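Home plant limit changed after I started growing – what happens to the extra plants?

Posted by Jamila Mollah in Home Growing and Local Rules

I live in Turkberg, in a state where adults can grow cannabis at home for their own use. When I started in spring the town went by the state limit. In August the town council passed its own ordinance, and it sets the limit at 3 flowering plants per household, no matter how many adults live there. My sister and I share the house and we were both growing, so we are now over.

The notice that came in the mail mentions a fine of $300 but does not say if that is per plant or per visit. It also doesn't say anything about plants that were already in the ground. I called the town office twice and was told to read the notice.

Do I have to pull the extra plants now, or can I let them finish? And can a town go lower than the state number at all?

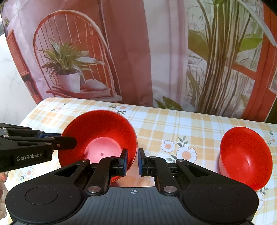 I should add that we rent. The lease is through a company called Nollar and it says nothing about growing either way. Everything is in the back yard behind a fence and can't be seen from the street.

Sabina Selvanayagam

Two separate matters here, the town rule and the lease.

On the town rule, it depends on how your state law is written. Some states set a number and say that local governments can't go below it. Others let towns limit home growing in whatever way they like, or ban it outdoors. Look in the state statute for a section called "local control" or "local authority" and read that before anything else. If it says towns may regulate but may not prohibit, a lower limit could be open to challenge, but you would need a lawyer to tell you how strong that is.

On the plants already growing, get the full ordinance from the town clerk. The mailed notice is only a summary. The full text should have an effective date near the end, and sometimes a grace period. Ours ran to 19 pages and the grace period was on the last one. The penalty section should also tell you if the fine is per plant. Send your question to the clerk by email so that you have the answer in writing.

The lease being silent does not mean you have permission. Many leases have a general line about following federal law, and a landlord can point to that. Check for it.

Until you know, I would stay within the new limit. It's a loss – but a smaller one than a fine.

bhuiyan82

They never check back yards. I wouldn't worry about it.

Zuvumero

I'd be careful with the answer above. Where I live they did come out, after a neighbor complained about the smell. The officer gave a written warning first and a date to fix it by. That was our town, yours may skip the warning.

Also check how the ordinance defines "flowering". Ours counted seedlings separately, under a different number.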